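Flovow Deferral Terms

Terms of payment deferral offers from lenders in the Skernville area, one row per offer. Covers personal loans, car loans and credit cards. Mortgages are kept in a separate set, Tanui.
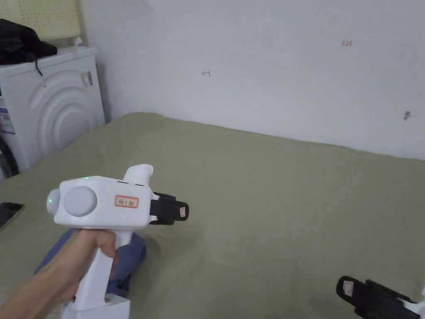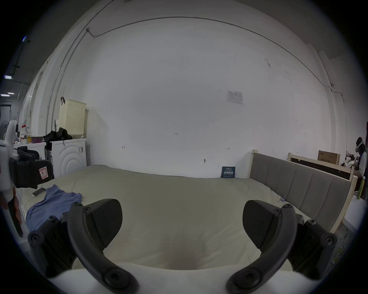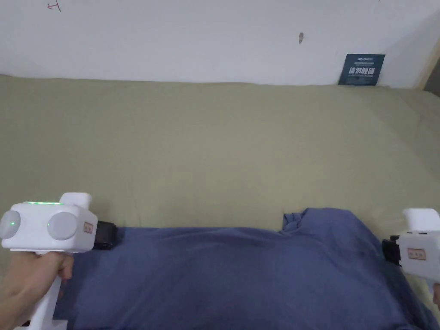
A reader at Lulldale wrote that the fee column should not be summed across rows, as two lenders list the same late fee under both the card and the loan. The point is correct. Filter on fee_scope before adding.

Rows: 160
Rows with complete terms: 144
Lenders: 13
Longest deferral: 6 months

Fields
lender_id: short code, stable between releases
product: loan, auto or card
months: length of deferral
interest_accrues: yes, no or blank
fee_scope: account or product
fee: US dollars

Blank means the lender's page did not say. It does not mean zero.

Rates are stored as text, exactly as published. Convert them before use. Offers that ended before November are marked closed and kept in the file.

Known issues: auto rows from credit unions often lack a start month.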